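Flivholm Robotics Short Course
Handout 4: The stall that didn't stop
Notes dated 2025-10-17

Last handout I promised you a proper failure, so we're spending this one on the gripper fault from the July block. Please read it before the prac. I've kept the maths out of it, mostly.

The background first. Both arms run off the Losero controller, and each gripper has a current limit that's meant to trip when the fingers squeeze something that won't give. When it trips, both arms should hold position. Both of them, every time! What we got was one arm holding and the other carrying on with its move as though nothing had happened.

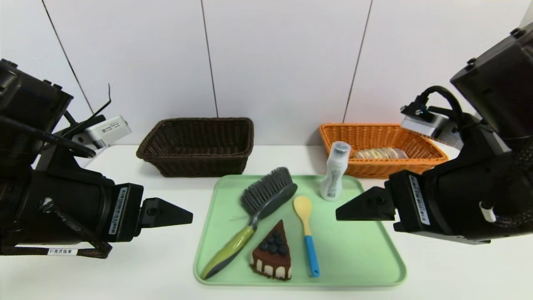 Shared workspace is what makes this a safety matter and more than a nuisance. If each arm had its own bench, a missed stop on one side would cost you a dropped object and a bit of swearing. Look at where the two grippers sit, though, one near the brush and the other right by the white bottle, with a single tray between them. Either arm can get into the other's patch with a very short move, so a hold that only reaches one side leaves a moving arm heading for a parked one.

So, the cause. The left controller sent its stall message properly (I checked the log twice, then once more after lunch). The right controller received it, but it was busy with a camera restart and put the message in the ordinary queue. By the time it got to the front, it was older than the 25 millisecond limit, and the software threw it away as stale. Throwing away old position data is sensible. Throwing away an old stop is a terrible idea, and I'm a little embarrassed that I wrote that filter myself. 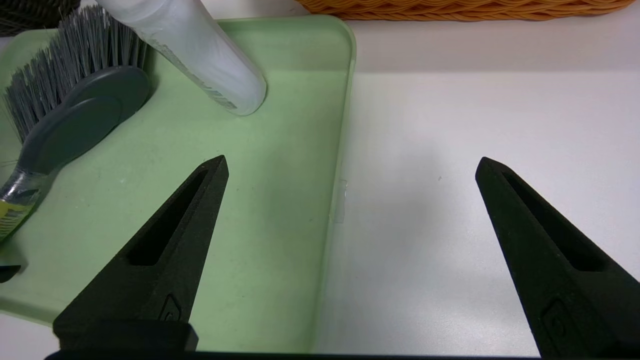 The fix had two parts. Stop messages now skip the queue and never expire, and a stop has to be cleared by hand at the Šimko panel. We also ran a hardwired line between the two controllers, so the hold no longer depends on the network at all - I should have asked for that at the start. After that we ran 2,150 forced stalls with the camera restart going in the background, and both arms held on every one.

For the prac at Sotcombe:

Keep your hands outside the taped line whenever the drives are live, even if both arms look parked.
Press the e-stop before you move anything on the tray.
Write down the log time of any stall before you clear it.

Have a think about which other messages in your own code should never go stale. Bring your list along and we'll argue about it.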